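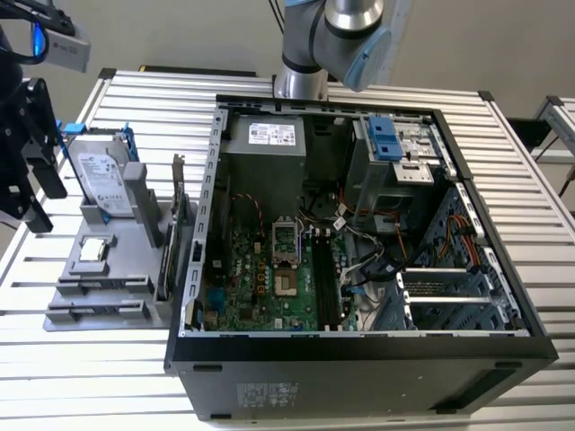 Most of the money in a two-arm cell goes on things that are not arms. I have now costed three versions of a cell for putting desktop PCs back together, and in each of them the arms were the easy line. One quote, one lead time, done. The rest of the sheet took until spring.

The job for costing purposes is a single tower: processor, memory, hard drive in its caddy. The parts wait on a printed tray to the left of the case and go in from there. Cables stay with a person.

## What the tray costs

The first budget had the tray down as "fixture, misc." This was wrong. A printed tray is cheap per print and expensive per revision. Ours is grey, has a square recess for the processor, a rear holder that keeps the drive upright and long slots for memory, and every one of those went through changes. Plastic for the whole run came to less than a decent torque driver. The drawing time came to nearly 300 hours, and we had planned for a fraction of that.

If you are writing a budget now, give the tray its own heading, and put people's hours under it as well as material.

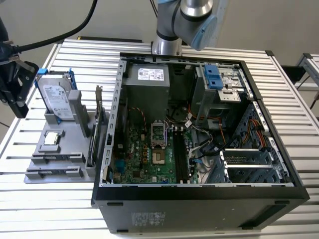 *Sumathi Sundaram · 2021-05-09 · filed under Cells, Costs*

## Table and frame

We compared a slotted aluminium table with a solid steel plate. The plate is stiffer and holds its datum better. The slotted table lets you move a fixture and clamp it again without drilling. For a cell that will see several case types I would take the slots and accept re-teaching a few points after each move. Bastian Vogler disagrees and has put his reasons in the comments on my last post.

Price the table at full length. Two sections bolted together cost us more than one long one once the levelling was added, and the Clekar quote left levelling out altogether.

## Grippers

Carrasco and Visura both quoted. Carrasco was lower on the gripper and higher on fingers, which wear and which we reshape often. Over two years the order reversed. Ask for the finger price in writing, in quantity, before comparing anything else.

Processors are the hard case. With the load plate open the socket contacts are exposed, and a part set down at a slight angle can ruin a board. I have put 9 scrap boards in the plan for the first phase. Jana Ehlers, who signs the orders, asked whether that could be halved. I left it at 9 and took the money from the enclosure, where we can use a plainer panel.

## Spares and stock

Test towers should be bought as one lot, same model, same board revision. Mixed lots look cheaper and cost a week each time a drive cage sits a few millimetres over. Shirin Tabrizi found a lot of 219 ex-office machines through Todesen. We need far fewer, but the lot price beat buying forty singly, and the surplus covers boards, latches and caddies.

Storage for that many towers was not in the budget either. It is now.

## Still open

- Cable routing on the arms. The present hose clips are temporary and I have no firm price for a proper dress pack.
- Whether the safety scanner is bought or leased. Waltraud Albers is getting lease terms.
- A second tray set, so that one can be loaded while the other is in use.

The revised sheet goes in for approval in August. I will post the line items once the supplier names can come off them.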